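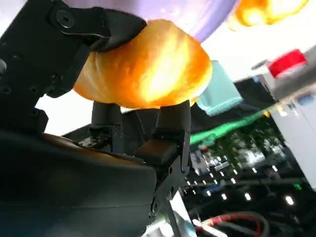 Freezing dinner rolls — whole batch or as you need them?

balthasar_a
Posted 3/8/20
I make bread rolls every second weekend and there are only two of us at home now, so most of them end up in the freezer. Oval ones, milk dough, egg wash on top. They come out of the oven a good colour, but after thawing the crust goes wrinkly and a bit leathery. I let them cool, bag them and freeze. Thaw on the bench overnight. What am I doing wrong?

bouchra_k
How long are you cooling them for? If there's any warmth left in the middle you get steam in the bag, then ice, then wrinkles. I leave mine 2 hours on a rack.

fladholm_baker
Don't thaw overnight. Straight from the freezer into the oven at 160 for ten minutes, no bag. Crust comes back fine.

balthasar_a
Probably an hour, if that. I'll try longer.

SalmaT
Disagree with the oven from frozen. With milk dough the outside dries before the middle is warm. I thaw them in the bag for a couple of hours, then five minutes in the oven. Also the egg wash goes darker every time you reheat, so go easy on it at the start.

fladholm_baker
Never had that problem and I've done it for years. Depends on the size of the roll I suppose.

SalmaT
Mine are on the big side. What flour weight are you using, Balthasar?

balthasar_a
600 g for the batch, makes eight. So fairly big.

wael.m
Par-bake them. Take them out when they're set but still pale, cool, freeze, then finish them on the day. I did all our Christmas ones that way in December and you couldn't pick them from fresh.

bouchra_k
Par-baking is good if you remember to turn the oven on. For school lunches I just want a roll I can pull out and fill.

wael.m
Fair enough. Different job.

SalmaT
Whichever way, don't keep them more than 6 weeks. They pick up a freezer taste, even double bagged.

balthasar_a
Thanks all. Next batch I'll par-bake half and cool the other half properly before bagging. Will report back — might be a fortnight.

ghizlane
Following this one, my wholemeal ones do the same thing.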